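Korkitz Prüfvorlage 3 im Test: Ablaufregeln für Greifversuche in der Simulation

Von Sorin Softić, 2022-04-05

Die Korkitz Prüfvorlage liegt jetzt in der dritten Fassung vor. Sie besteht aus einem Regelheft, einem Satz Simulationsszenen und einem Auswerteskript. Das Heft legt fest, wie ein Greifversuch mit Zweifingergreifer aufgebaut, durchgeführt, protokolliert und bewertet wird. Einen Regler oder ein Lernverfahren liefert Korkitz nicht mit. Wer die Vorlage einsetzt, bringt den eigenen Stand mit und lässt ihn gegen die Szenen laufen.

Geprüft wurde auf zwei Rechnern mit identischer Softwarekonfiguration. Als Prüfling diente ein einfacher Greifplaner, der für alle Durchgänge unverändert blieb. Afshin Moradi hat die Läufe unabhängig wiederholt und die Protokolle gegengelesen.

Einrichtung

Die Installation verläuft ohne Besonderheiten, sofern die Versionsliste im Anhang eingehalten wird. Abweichende Physikbibliotheken werden beim Start erkannt und mit einer Warnung quittiert, der Lauf beginnt trotzdem. Ein Abbruch wäre an dieser Stelle die bessere Voreinstellung. Im Protokoll steht die Warnung nur in der Kopfzeile und geht beim Zusammenführen mehrerer Dateien verloren.

Die Startwerte der Zufallsgeneratoren müssen vor dem ersten Lauf hinterlegt werden. Nachträgliche Änderungen erzeugen eine neue Versuchsnummer. Damit ist das stillschweigende Aussortieren ungünstiger Startlagen zumindest erschwert.

Aufbau des Regelwerks

Das Heft umfasst 9 Abschnitte. Für die tägliche Arbeit sind vor allem Abschnitt 4 (Szene und Kamera) und Abschnitt 6 (Erfolgskriterium) von Bedeutung. Abschnitt 4 verlangt, dass Kameralage, Beleuchtung und Texturen als Parameter abgelegt werden und nicht nur als Bildschirmfoto. Für Ansichten vom Greifer aus gilt zusätzlich, dass der Anteil des verdeckten Objekts anzugeben ist. Die Vorlage rechnet ihn aus der Segmentierungsmaske.

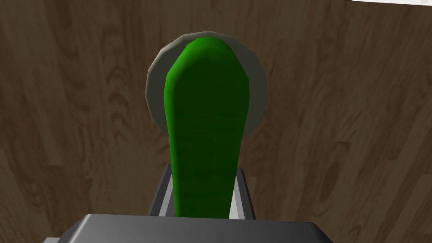 Abschnitt 6 trennt Kontakt, Griff und Ablage. Ein Kontakt zählt, sobald beide Finger eine Kraft über dem Schwellwert melden. Ein Griff zählt erst, wenn das Objekt angehoben und für 200 Simulationsschritte ohne Berührung der Unterlage gehalten wurde. Die Ablage wird gesondert gewertet. In der zweiten Fassung waren Griff und Ablage noch zu einem einzigen Wert zusammengezogen, was den Vergleich zwischen Arbeitsgruppen unnötig erschwerte.

Unklar bleibt die Behandlung von Durchdringungen. Wenn Finger und Objektnetz sich überschneiden, soll der Lauf laut Heft »gekennzeichnet« werden. Ob er in die Erfolgsquote eingeht, steht dort nicht. Das Auswerteskript zählt ihn mit. Wir haben beide Varianten gerechnet und empfehlen, im Bericht ebenfalls beide anzugeben.

Ergebnisse der Läufe

Vorgeschrieben sind mindestens 300 Durchgänge je Objektklasse. Gefahren wurden 500, um die Streuung bei länglichen Körpern besser beurteilen zu können. Die Wiederholung durch Moradi lieferte bei gleichen Startwerten dieselben Einzelergebnisse. Auf dem zweiten Rechner galt das erst, nachdem die parallele Kontaktberechnung abgeschaltet war. Der Hinweis darauf findet sich im Heft in einer Fußnote zu Abschnitt 8 und gehört nach vorn in die Einrichtung.

Das Auswerteskript arbeitet zügig und gibt Tabellen im Textformat aus. Konfidenzintervalle sind enthalten, die verwendete Methode wird genannt. Fehlversuche lassen sich nach Ursache filtern: kein Kontakt, Abrutschen, Kollision, Zeitüberschreitung. Die Zuordnung erfolgt automatisch und lag bei unseren Stichproben meist richtig. Verwechselt wurden gelegentlich Abrutschen und Zeitüberschreitung, wenn ein Objekt sehr langsam aus den Fingern glitt.

Vergleich mit Daslow und Traner

Die Vorlage von Daslow ist knapper und schneller eingerichtet, schreibt aber keine festen Startwerte vor. Traner bietet die größere Objektsammlung und die bessere grafische Oberfläche. Die Erfolgskriterien sind dort frei wählbar, entsprechend schwer lassen sich fremde Ergebnisse einordnen. Für interne Vorversuche reicht Daslow aus. Sollen Zahlen nach außen gegeben werden, ist Korkitz vorzuziehen.

Mängel im Überblick

Versionswarnung ohne Abbruch
Durchdringungen nicht eindeutig geregelt
Hinweis zur Kontaktberechnung an falscher Stelle
Register im Heft fehlt
Reibwerte nur als Pauschalwert je Objektklasse

Bewertung

Das Regelheft ist präzise formuliert und bis auf die genannten Stellen ohne Rückfragen anwendbar. Die Trennung von Griff und Ablage rechtfertigt den Umstieg von der zweiten Fassung. Bestehende Protokolle lassen sich mit dem beiliegenden Konverter übernehmen, wobei das Feld für die Verdeckung leer bleibt und von Hand nachgetragen werden muss. Korkitz hat für Juni eine Korrekturausgabe angekündigt, in der die Frage der Durchdringungen geklärt werden soll. Der Adapter für Greifermodelle von Gashi war zum Testzeitpunkt nicht verfügbar und wurde nicht geprüft.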